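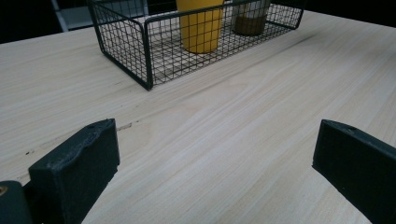 Letting visitors try a hand-held gripper at an open day – how to arrange the table?

Marjatta Heinonen
Posted May 16, 2026 in Demonstrations and Events
Viewed 3,406 times

Hello to all. In October we will have an open day at Virano, where I work in the robotics training room. In former years the visitors could only look at the robot arm from behind a rope, and the children lost interest quickly. This time I would like to let people hold the gripper in their own hand and do a small task with it, and after that they would see the arm do the same task in the next room.

The task I have chosen is simple. There is a black wire mesh basket on a pale wooden table, and the visitor moves cups between the basket and the table. The fingers of our gripper are thick and quite blunt, and they have a camera looking over them, so the visitor can also follow the work on a screen. I have tested it with my colleagues and everybody understood what to do without a long explanation. But my colleagues use such tools every week, and a visitor does not.

My problems are these:

The basket is light. If a finger touches the rim, the whole basket turns a little, and after several people it stands at a different angle than in the beginning. Should I fix it to the table, or is it better to leave it free? I am thinking also of the second part, where the arm must find the basket.

The yellow cup is easy to see on the screen, also behind the wires. I am less sure of the other cup, the grayish one with something brown in its lower part. I would like to use it to show that not all objects are equally easy for a camera, but maybe this is too much for a short visit.

Then the time. The guide wants to bring a new group every 4 minutes. In my test one person needed nearly all of this only to become comfortable with the squeezing. Do you let only one person from each group try it, or do you make it shorter in some way?

And one more small question. Our table has streaks and scratches in the grain. Does somebody cover the table with a cloth for such an event? My manager would prefer this, for the look of it. I am afraid that the cloth will move together with the basket.

I will be grateful for advice from people who have organized something similar. I do not need advice about the arm itself, this part we know. 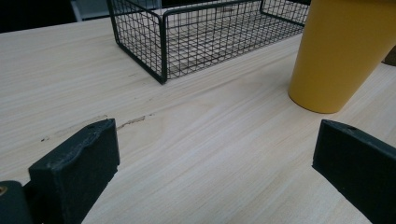
Urho Aaltonen

We have done nearly the same thing at two open days, so I can tell you what I would repeat and what I would not.

Basket: leave it free for the visitors, but mark its corners on the table with small pieces of tape. When a group leaves, your helper pushes the basket back to the marks. It takes a few seconds. We fixed ours with clamps in the first year and it was a mistake – people pushed harder against the rim than they should, and one of our fingers cracked at the mounting hole. With a free basket they feel at once that they have touched it, and they become careful. For the arm in the next room use a separate basket, and that one you can fix as you like.

Cups: start every visitor with the same cup, standing on the open table and not in the basket. The yellow one is a good choice. A cup inside the basket is much more difficult, since the rim is in the way and a blunt finger does not fit well between the cup and the wires. Give the basket to those who have managed the first cup. Usually these are the children.

About the cup with the brown content, I would not let visitors lift anything that can run out. I do not know what you have in there. If it is liquid, please empty it or replace it with something solid that is glued in. We had juice on a keyboard once. As an object to talk about it is very good, so put it to the side and let your guide point at it on the screen.

Time: 4 minutes is too short for a group if more than one person should try. What helped us was to have 2 grippers on the table, one at each long side. If you have only one, ask your guide for a longer stop, or let one person from the group lift and another person choose which cup. The second person feels included too. And put a waiting place with a spare pair of fingers which people can hold and look at. We printed ours and nobody was afraid of breaking them.

Table: no cloth. It wrinkles, and then the cup does not stand straight. Scratches do no harm, and visitors do not look at them. If your manager insists, a thin rubber mat is better, but try it first under your lamps, ours reflected quite strongly.

One thing that you did not ask. Turn the screen so that the person with the gripper cannot see it during the first try. Otherwise they look at the screen and not at their own hand, and they miss the cup by several centimeters. After the first success you can turn it back.

Pleseo

tape on the corners, yes. also wipe the fingers between groups, people have sweets in their hands all day. we use a Zultix stand for the screen, ok but heavy

Marjatta Heinonen

Thank you both. The advice about the screen I would never have found by myself, and today I tried it with an intern, who took the cup on her second attempt. I have agreed with the guide on a longer stop, and the basket stays free, with tape. About the cloth I have still to talk with my manager.

Fuchs

Does your room have carpet outside the door? Ours did, and in dry weather the screen went black every time somebody touched the table. A grounded mat solved it. Worth checking before October, as the air will be drier then than it is now.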